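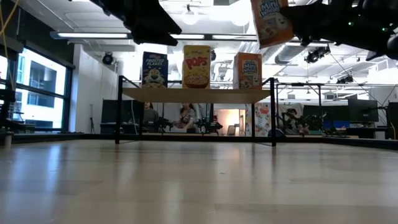

Reference > Home audio > Connectors > Folora plug

Folora plug
By Imani Crenshaw - updated in July

The Folora plug is a locking connector for loudspeaker cable. It was made by the firm Gostetti from 2000 and was sold mostly with its own bookshelf speakers. It should not be confused with the Folora socket strip, a later product of the same firm.

Construction

The plug has a round body with 4 contacts, of which a normal stereo speaker uses only two. The other pair was kept for bi-wiring, where the high and the low frequencies have separate conductors. The user pushes the plug into the socket and turns it to the right until it clicks. To remove it, a small collar must be pulled back first. Bare wire is held inside by screws, so no soldering is needed.

Versions

Three versions are known. The first, model 303, had a grey collar and accepted only thin cable. The second had a wider cable entry. The third was made under licence by Strickland and has a metal body - it fits the older sockets, but the collar is stiffer.

Reception

The audio writer Marisol Mbeki praised the firm hold of the plug, but she found the screws too small for comfortable work. Owners also complained that spare plugs were difficult to buy outside the Cletow chain of shops. Gostetti later returned to ordinary banana plugs, and adapters between the two types are still sold second-hand.

See also: Banana plug, Binding post, Speaker wire

Shares: 3 | Comments: 4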